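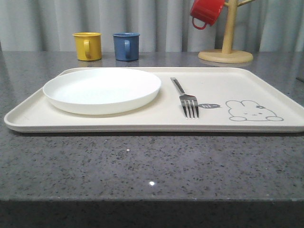

Visit report: table-setting demonstration at Raudsepp, Nestemthorpe
Written by Ieva Rozīte, with notes from Zachary Pelletier
Submitted 2026-10-14

1. Purpose of the visit

Our project, Skomach, looks at how a robot arm can be taught small kitchen jobs. Up to now we had only worked in simulation. Our supervisor, Austra Dambrauskienė, arranged for us to go to the open day at the Raudsepp workshop so that we could watch the same kind of job done on real objects. We wanted to see how a task is laid out, how the operators record it and what goes wrong.

2. What was shown

The workshop has two stations. One was set up for folding cloth and we only passed it on the way in. We spent our time at the other, a stone kitchen worktop with a curtain hung behind it. Elīna Juška ran the demonstration and answered questions between runs.

The job was tidying up after a place setting. The objects were a tray, a plate, a fork, mugs and a wooden mug tree. The arm was guided by an operator using a hand controller, and each run was saved so that it could be used for training later. A run ended when the operator pressed a pedal, whether or not the job had been finished.

We were told that 64 runs had been saved for this task before the open day. Visitors' runs were kept in a separate folder and would not be used.

3. Observations

The fork gave the most trouble. Lying flat on a tray it offers very little to grip, and the fingers have to come down almost to the surface. In one run the fingertips pressed on the tray and pushed it along the worktop, and the operator had to let go and start the approach again. Elīna said she prefers to take a fork by the middle of the handle, but that the angle it lies at matters more than the exact spot.

The plate was lifted by the rim. This worked in most of the runs we saw. When it failed, the plate tipped and slid back down.

Mugs were picked up by the body. Hanging one on the tree was much slower, as the handle has to be turned to meet the branch and the operator could not always see both at once. Zachary asked whether the mugs were in different colours for the sake of the cameras. The answer was that instructions such as "pick up the blue mug" need something to tell the mugs apart.

The polished stone throws back bright spots from the lights, and so does a glossy plate. In our simulation every surface is matt. We had not thought of this as a problem, but Elīna's view was that a model trained without reflections would do badly on that worktop.

4. Trying it ourselves

Each of us had 2 attempts with the controller. I moved a mug and dropped the fork. Zachary got the plate off the tray on his second go. The delay between hand and arm was small but noticeable, and both of us overshot to begin with.

5. Changes to our project

We will add shiny materials and stronger lights to the simulated kitchen. The fork will be placed at a random angle in each trial; at present it always lies straight. Rania Darwish, who looks after our recording software, has agreed to add a way of marking a failed run so that it is kept and not deleted.

The mug tree will be left until next term. We do not yet have a working model of the branches, and the grasp needed is harder than anything we have tried.

6. Still to do

Ask Elīna for the spacing of the fingers when fully open. Write up the timing notes, which are in Zachary's notebook. Book the small lab in Drastulska for the 4 test sessions in October.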